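Kundavia opens its shoe room, and you're invited to try things on 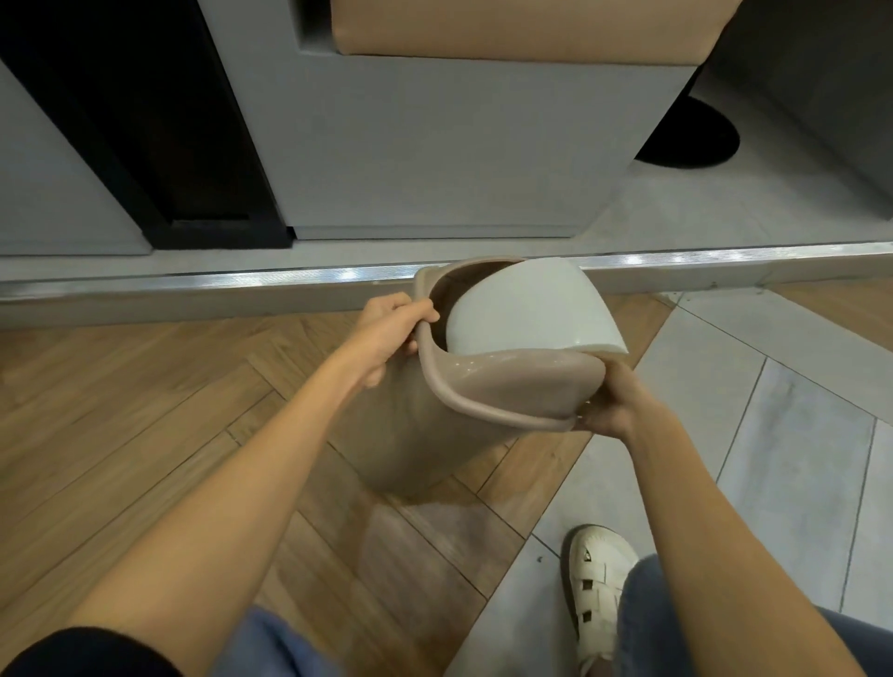 A beige piece with its pale insert, over the herringbone floor at Kundavia. Photo: Ye-rin Sun

2023-10-21 — I'm so happy to say our shoe room is finally open! We have 29 styles out for you to pick up, squeeze and turn over (please do, I mean it). Jhair Ospina and I spent most of March arguing about the floor, and we ended up keeping both the wood and the stone tiles — I love where they meet.

Come in your own sneakers and stay as long as you like. Pouran Kiani will be there to help with sizes, and entry is free.

Press visits: write to Arash Ghorbani at Kundavia.

Shanthi Weerakoon, Kundavia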